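March, 4.40 pm
Posted by the sample room bench

Denim wash trial, second round. Writing this up before I lose the swatches under somebody's lunch again.

The Kasitz cloth came in on the short roll. They call it "heritage weight" on the ticket, which means nothing to me, so I cut a square and weighed it myself. It's a decent mid-weight twill and a bit hairy on the back. Fine for overalls, too stiff for the shirt jacket whatever the sales sheet says. Cut 11 panels, overlocked the edges, marked each one with a laundry pen on the selvedge side.

The claim we're testing is that it won't shrink more than a whisker after the first wash. I've heard that one before. The Punby stuff was meant to be pre-shrunk too and we ended up with bib straps that wouldn't reach the buckles.

What I did:

Washed four panels cold, four warm, and kept three back dry as controls. Each panel had a 210 mm line drawn along the warp and another along the weft. Line dried the lot, no tumble. Pressed with steam, then left them flat for 72 hours before measuring, as the last round was measured straight off the iron and I don't trust those numbers at all.

Results so far:

Cold panels lost 2 mm on the warp, next to nothing on the weft. Good. Warm panels lost 7 mm on the warp, and one of them skewed so badly that the line now runs off like a bad haircut. Could be my cutting. I checked it against the offcut and I don't think it is, but I'd want someone else to cut the repeat.

Colour is the other worry. The warm ones bled onto the white pocketing from the Solanki bolt, and I can still see blue on it after a second rinse. The ticket says colourfast. Their idea of colourfast and mine are different, and mine is the one that has to hang next to a cream T-shirt in a customer's wardrobe. 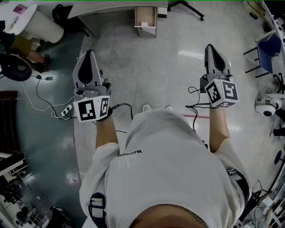

Repeat list for next round

1. Recut the warm set from the other end of the roll, different pair of hands, same template (1701, the one with the notch at the hip).

2. Try the Grukmont thread on the side seams. The poly-cotton we've been using puckers once the cloth pulls in. I'm told theirs moves with the fabric – will believe it when I've washed it.

3. Salt and vinegar soak on one panel, only so I can stop hearing about it. I've never seen it fix a dye and I don't expect to now.

4. Rub test on a dry control, white cotton, both sides.

Not ordering the long roll until 1 and 4 are done. If the warm shrinkage holds we could grade the leg up and put "cold wash only" on the label, but people don't read labels. I don't read labels.

Swatches are pinned on the cork board, warm on the left. Please leave them there.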